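February 13, 2021

Jonddale, second bench. Started with the arms cold, homed twice. The left wrist joint reported a small offset on the first homing and none on the second. Logged it, did not recalibrate.

The plan was knot throws only. We have enough needle passes for the first training run and far too few complete ties, and the ones from November were nearly all done by the same operator at the same pace. A policy trained on those learns the pace along with the knot. Benjie Villanueva took the console for the first block and I sat at the recorder. He was told to vary the approach angle and the length of the tail, and to leave any mistake in as long as he recovered from it. Recovery is what we are shortest of. The November set has almost none, for the simple reason that I threw those episodes away at the time. I would not do that now.

Stindau dropped its clock sync once in the first hour. The wrist stream ran ahead of the joint states and I only noticed from the jaw closing in the video before the command showed up in the log. Restarted the recorder, marked the affected episodes as "video only" and moved on. They may still be usable for the thread segmentation.

Thread is the problem in every episode. The tool tip is easy to find, it is big and rigid and we know where the joints are. The thread is thin, it bends, it crosses old thread, and once it lies over a stained area the contrast drops on the red channel and the segmenter starts calling short pieces of it tissue crease. It also does the reverse and reports creases as thread.

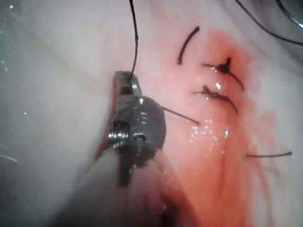

I went back and forth on whether to label loose ends. The argument for leaving them out is labor. The argument for putting them in is that the grasp selector has to pick the working strand out of everything dark and thin in view, and it can't learn to ignore what was never marked. Decided on four classes: working strand, tied knot, tail, and stray. A strand gets "working" only if it can be followed to a jaw or to the needle without guessing. If it leaves the view and something similar comes back in elsewhere, the two pieces are labeled separately. Benjie thinks this will split too many good strands. Probably true. I would still take split strands over invented ones.

Swapped seats after the break. I am slower at the console than he is and my throws are wider, and that is useful for variety if for nothing else. Two things I noticed while driving. First, I regrasp more than I need to, usually after the loop is already formed, and each regrasp shows up as a small hesitation that the model will be glad to copy. Second, I hold the thread with a good deal more slack than Benjie does. With slack the strand wanders across the stitches that are already down. With tension it stays clear of them, but the grip log shows him close to the limit we set after the Gramstead trials, where thread was getting scored by the jaw teeth. I did not raise the limit. He asked.

Episode count at the end of the second block was 110 new, of which 34 include a recovery. That brings the knot set to over 590. The number includes the video-only ones, and I should split those out before anyone quotes it.

Some glare trouble in the second block. Highlights on wet tissue move when the wrist moves, and the tracker will follow a highlight for several frames if it starts near the jaw tip. I lowered the light one step, which helped the highlights and hurt the exposure at the edges. Put it back. Better to let the augmentation handle it, and in any case the deployed system will not get to choose its lighting. Added "glare near tip" as an episode flag so that we can pull them out later and see whether they matter. 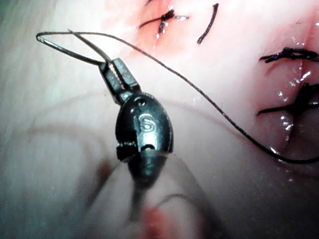 Notebook 6, page 110

Labeling in the evening, first pass only. The long strands go quickly, the knots do not. We had agreed to mark a knot as one region with its tails coming off it as separate lines, and that works for a clean tie. Where the ends are bunched or frayed there is no obvious point at which knot turns into tail, and two people will put it in two places. Wrote a rule: the tail starts where a single strand can be seen on its own. Sent the rule to Benjie without my labels attached so he can do the same batch blind. We will compare after that.

Shadow is another one. Where the thread lifts off the surface there is sometimes a faint second line under it. I have been leaving shadows unlabeled. It might be worth a class of its own – the gap between thread and shadow is a height cue, and height is what the regrasp keeps getting wrong. Not tonight.

Also open:

Check the left wrist offset again before the first episode, with the log running.

Ask whether Stindau can stamp at the camera instead of at the host.

Rename the November files. The operator field is blank in all of them.

Disk on the recorder is nearly full. Moved the older raw video to the spare drive and started the checksum, still running when I left. Stopped at Meijer on the way home for tape and a marker that writes on the drive labels. The last one smears.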